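Tunholm guard Leite cleared to play in protective sleeve

3/29/24 | By Borghild Nygård
2 min read

RUMBERG – Janaína Leite will be allowed to wear a padded compression sleeve on her shooting arm for the rest of the season, the league office told Tunholm on Friday morning.

Leite was asked to remove the sleeve before tipoff at Drandton because its color did not match the team's uniform. She played without it and finished with two field goals. The club filed for an exemption the next day, along with a letter from its medical staff.
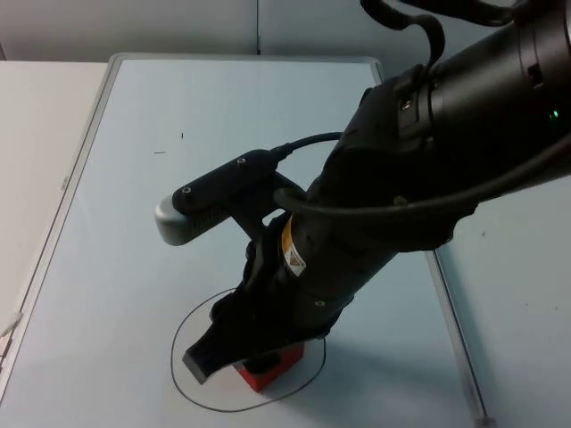
The ruling covers color only. Equipment rules already permit padding on the elbow and forearm if it has no hard parts and does not extend past the wrist. Leite's usual sleeve is black, and the matte black of the robot arm is close to the shade the league approved, which must be solid and non-reflective. Any contrasting label, such as the yellow-orange one near the arm's wrist, would have to be covered or removed before a game.

Tunholm was fined $1,000 for the original violation. The fine stands, and the club has not said whether it will appeal.

"I wear it for the elbow," Leite said after practice. "They can pick the color."

She is 2 points short of 1,000 for her career and is expected to start Sunday against Sarkar.

The exemption expires in June. Tunholm would have to submit a new request for next season. 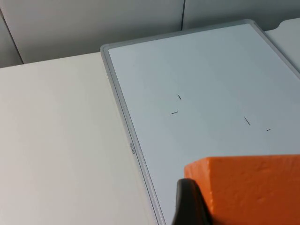
Four short marker strokes on a whiteboard.

Recent
Drandton moves Sunday tipoff to early afternoon
Sarkar signs backup center through end of season
Rumberg arena to replace both shot clocks
League reviews rules on headbands and tape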